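Grenditz grasp-confirmation fault

The Grenditz grasp-confirmation fault was a defect in the control software of a two-armed kitchen robot developed by the Cedley company. It caused the robot to report that an object had been picked up and set down when no such thing had been established. The fault was found in the simulated kitchen tests known as the Grenditz series and was made public in a note dated 7/17/18. Cedley described it as a "reporting irregularity". Critics have generally used stronger words.

Background

Cedley had promoted its robot as suitable for laying and clearing tables in care homes and small hotels. Most of the evidence for this came from simulation, where two arms worked over a model of a kitchen worktop set with plates, placemats and pieces of food. The company said that the simulated trials were a fair guide to how the machine would behave in a real kitchen. It did not publish a comparison between the two at the time, and the one it issued later covered only the moving of empty cups.

The Grenditz series consisted of 3,374 runs. In the published summary, the robot was credited with success in all but 137 of them. This figure was repeated in sales material and in a number of trade articles, few of which asked how success had been decided.

The task

Plate tasks made up a large part of the series. In these the right arm worked on an object at the plate while the left arm was kept close by, ready to help. The arrangement was awkward for the software, as both arms had to share a small space above the rim, and a gripper could easily hide the very thing it was meant to be holding.
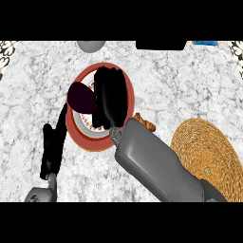 Both arms at the plate in a simulated worktop task, with a woven placemat to the right.

A run was meant to be judged in two steps. The first checked whether the fingers had closed on something. The second compared the position of the object before and after the movement. In practice the second step was skipped whenever the object was hidden from the virtual camera, and the result of the first was used for both. A finger pressing against the plate, or against the wrong item, could therefore be recorded as a finished job.

Discovery

The fault was found by Herman Siregar, an engineer at the testing firm Bramberg, which had been hired to prepare the results for a buyer. Siregar noticed that runs in which the object was hidden had a better success rate than runs in which it was in plain view. He replayed 568 of the runs marked as successful and found 400 in which the logs did not support the claim. He was careful to say that these had been picked because they looked doubtful, and that the proportion should not be applied to the whole series. Several later accounts have applied it anyway.

Working from the replays, Siregar also objected to the way still pictures had been used in the original report. A gripper placed over an object looks much the same whether the hold is firm, poor or about to fail.
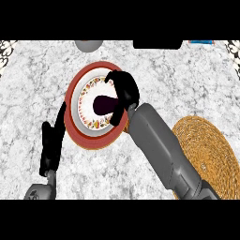
His view was that contact, grip and transfer should be logged as separate events, each with its own test, and that a run lacking any one of them should be marked "unknown". Cedley at first argued that this would make its results look worse than those of its rivals. It adopted the change in October, in a software update called Rivera.

Safety questions

No injury was linked to the fault. Cedley has relied heavily on this point, although the affected version was used only in simulation and there was nobody for it to injure. The more serious concern was what the robot did after a false report. Once a pick had been confirmed, the limit on finger force was relaxed and the arm was allowed to move at full speed. On a real worktop this might have meant a broken plate, a dropped knife or a fast-moving arm near someone's hand.

The company said that a separate force sensor would have stopped the arm in such a case. Bramberg replied that the sensor had not been modelled in the Grenditz tests, so the claim could not be checked from the material supplied.

Aftermath

The Rivera update removed the shortcut in the second step and kept the force limit in place until the object had been seen in its new position. Cedley withdrew the original summary but did not rerun the full series. A shorter set of tests was published instead, with different objects and a wider plate, which makes the old and new figures hard to compare. The company maintains that performance improved. The raw logs for the shorter set have not been released.

See also: False positive; Simulation testing; Robot safety; Force limiting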